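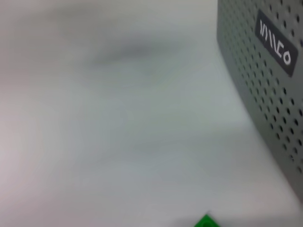 모과나무밑
저는 색깔별 정리 반대예요ㅎㅎ 처음엔 예쁜데 막상 뭘 만들려고 하면 빨강 통에서 작은 부품 하나 찾느라 바닥까지 다 뒤집게 되거든요. 모양별로 가세요. 색은 눈에 확 들어오니까 섞여 있어도 금방 찾아요.

여섯시반기상
헉 벌써 댓글이! 감사해요. 제목만 올려놓고 본문을 너무 짧게 썼네요. 다시 설명드리자면 조카들이 놀던 블록을 통째로 물려받았는데 정리를 색깔별로 할지 모양별로 할지 2주째 결정을 못 하고 있어요. 지퍼백 여러 개에 마구 섞여서 왔고, 일단 흰 테이블에 조금씩 꺼내놓고 나눠보는 중입니다. 한꺼번에 쏟았다가 식겁해서 이제는 한 줌씩만 꺼내요ㅠㅠ 바구니는 세이지그린 플라스틱이고요, 옆면에 네모난 구멍이 송송 뚫린 거요. 이게 블록용으로 괜찮은지도 궁금해요.

감자전두장
구멍 바구니 저는 말리고 싶어요. 먼지 안 쌓인다고들 하는데 안 쌓이긴요, 밑으로 다 떨어져서 선반에 쌓입니다. 그리고 제일 작은 부품은 구멍에 끼어요. 저희 집 건 구멍이 좀 커서 그럴 수도 있는데 젓가락으로 밀어서 빼낸 게 한두 번이 아니에요.

모과나무밑
구멍 크기 나름이죠. 저희는 구멍 바구니 4년째 잘 쓰고 있어요. 들고 욕실 가서 그대로 샤워기로 헹구고 물 빼면 끝이라 세척할 때는 이만한 게 없음. 막힌 통은 물 따라내다가 블록까지 같이 쏟아요.

감자전두장
블록을 그렇게 자주 씻으세요? 저는 일 년에 한 번 씻을까 말까인데...

모과나무밑
아이가 어릴 때는 자주 씻었죠. 과자 먹던 손으로 만지니까요ㅋㅋ

여섯시반기상
앗 세척 얘기 나온 김에 여쭤볼게요. 물려받은 거라 한 번은 씻고 싶은데 물 온도는 어느 정도가 좋을까요? 뜨거운 물 부어도 되나요?

달팽이우체통
뜨거운 물 절대 안 돼요!! 저 지난 2월에 빨리 끝내겠다고 70도 넘는 물 부었다가 납작한 판 몇 개가 휘어서 이제 아무 데도 안 맞아요. 미지근한 물에 주방세제 조금 풀고 십 분쯤 담갔다가 헹구세요. 그리고 수건 위에 펼쳐서 말리되 한 번 뒤집어주셔야 해요. 안 그러면 안쪽 홈에 물이 고여 있어요.

여섯시반기상
오 감사합니다. 큰일 날 뻔했네요. 저 진짜 커피포트 올려놓고 있었어요ㅋㅋㅋ

돌담옆고양이
저는 색깔별 파입니다. 위에서 모양별이라고 하셨는데 그건 양이 많고 설명서 보고 만드는 집 얘기 같아요. 저희처럼 그냥 손 가는 대로 만드는 집은 색깔별이 훨씬 나아요. 아이도 치울 때 빨간 건 여기, 파란 건 저기 하면 바로 알아듣거든요. 모양별로 해놓으면 치우는 건 결국 다 어른 몫이 돼요. 저희 집 블록이 300개쯤이 아니라 딱 300개로 시작했는데(세트로 산 거라) 그 정도면 색깔별로도 충분해요.

모과나무밑
그건 인정. 치우는 사람이 누구냐가 중요하긴 하네요. 근데 300개 넘어가면 또 얘기가 달라져요. 빨강이 한 통 가득인데 그중에 필요한 하나를 찾는다고 생각해보세요...

돌담옆고양이
그럼 빨강 통을 하나 더 사면 되죠!

모과나무밑
그렇게 통이 늘어나서 거실이 없어지는 거예요ㅋㅋㅋㅋ

여섯시반기상
두 분 말씀 다 맞는 것 같아서 더 모르겠어요ㅋㅋ 사실 저도 어제 색깔별로 해보다가 막힌 데가 있어요. 파란색이랑 청록색이요. 따로 두면 따로인데 섞어놓으면 이걸 같은 통에 넣어야 하나 말아야 하나 한참 들고 있게 되더라고요. 빨강도 그래요. 밝은 빨강이 있고 검붉은 빨강이 있는데 저녁에 조명 켜고 보면 검붉은 건 갈색 같기도 하고. 초록은 그나마 쉬운데 한쪽이 비스듬하게 생긴 조각이랑 그냥 길쭉한 조각이 또 있어서, 모양별로 하면 얘네가 갈라지잖아요.

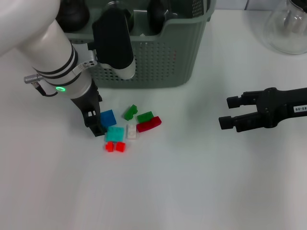 그래서 지금은 파랑이랑 청록은 그냥 한집 살림으로 붙여놓을까 해요. 빨강 두 가지도 마찬가지로요. 제일 골치는 흰색이에요. 테이블이 하얘서 흰 조각은 눈앞에 있는데도 못 보고 팔꿈치로 밀어버려요. 혹시 흰색 블록 많은 집은 어떻게 하세요? 어두운 천이라도 깔까요?

달팽이우체통
어두운 천 좋아요. 펠트 말고 면으로요. 펠트는 보풀이 블록 홈에 낍니다. 저는 남색 베개 커버 펼쳐놓고 하는데 다 끝나면 네 귀퉁이 잡고 들어서 바구니에 주르륵 부으면 돼요. 너무 편해요.

감자전두장
베개 커버 아이디어 훔쳐갑니다. 저는 쟁반을 쓰는데 쟁반은 소리가 너무 커요. 밤에 하면 아랫집에 미안함.

초보목수김밥
지나가다 한마디요. 분류를 너무 잘게 하면 오래 못 가요. 저 Trasero 서랍장 작은 칸 많은 거 사서 라벨까지 다 붙였거든요. 칸이 70개짜리였어요. 처음 한 달은 진짜 뿌듯했는데 아이가 놀고 나면 제자리에 넣는 데 한 시간이 걸려서 결국 아래 칸에 다 몰아넣고 삽니다. 지금은 라벨만 남았어요.

돌담옆고양이
70칸이요?? 저는 라벨 붙이다가 지쳤을 것 같아요.

초보목수김밥
라벨 붙이는 게 제일 재밌었어요ㅋㅋ 쓰는 게 문제지.

모과나무밑
서랍장은 저는 찬성인데 칸을 크게 나눠야죠. 긴 것, 네모난 것, 비스듬한 것, 바퀴랑 창문 같은 특수 부품. 이렇게만 해도 충분해요. 70칸은 진짜 수집하는 분들 얘기고요.

감자전두장
아 그리고 글쓴님, 테이블 위에 유리로 된 거 있으면 정리할 땐 치워두세요. 저 블록 쓸어 담다가 유리병 하나 깨먹고 블록 사이에서 파편 골라내느라 하루를 다 썼어요. 투명한 조각 부품 있는 세트면 구분도 안 됩니다.

여섯시반기상
으악 상상만 해도 무섭네요. 유리그릇들은 주방으로 돌려보내야겠어요. 바구니에 이것저것 넣어두는 버릇도 고쳐야 하고요. 빈 바구니가 보이면 자꾸 뭘 넣게 돼요ㅠㅠ

달팽이우체통
그건 다 똑같아요. 저희 집 블록 통에서는 병뚜껑도 나오고 건전지도 나와요.

여섯시반기상
중간보고 드려요! (2026년 6월 11일 추가) 우선 미지근한 물에 다 씻었고요, 휘어진 거 없습니다. 달팽이우체통님 덕분이에요. 그리고 결론은 색깔별로 크게 묶기로 했어요. 파랑 계열, 빨강 계열, 초록 계열, 흰색이랑 나머지. 치우는 사람이 누구냐는 말씀이 결정적이었어요. 저희 집은 아이가 치우게 하고 싶거든요. 비스듬한 조각만 작은 그물망에 따로 담아서 흰색 쪽에 같이 넣었어요. 이건 지붕 만들 때마다 찾아서요.

모과나무밑
축하드려요. 그래도 저는 모양별이 맞다고 생각합니다ㅋㅋ 반년 뒤에 다시 얘기해요.

돌담옆고양이
색깔별 만세!! 근데 청록을 파랑에 넣으신 거 맞죠? 저희는 초록에 넣거든요. 이걸로 남편이랑 아직도 다퉈요.

여섯시반기상
파랑이요! 초록 옆에 두면 파래 보이고 파랑 옆에 두면 초록처럼 보여서 고민했는데 아이가 바다색이라길래 그냥 파랑으로 갔어요.

감자전두장
바다색이면 파랑이죠. 저도 한 표.

초보목수김밥
혹시 그물망은 어디 거 쓰셨어요? 지퍼 달린 건가요, 끈으로 조이는 건가요?

여섯시반기상
끈으로 조이는 거요. 양파망처럼 생긴 건데 마트 주방용품 쪽에 있었어요. 지퍼 달린 것도 있었는데 아이가 지퍼를 아직 잘 못 잠가서 끈으로 골랐어요. 근데 이것도 너무 꽉 조이면 제가 못 풀어요...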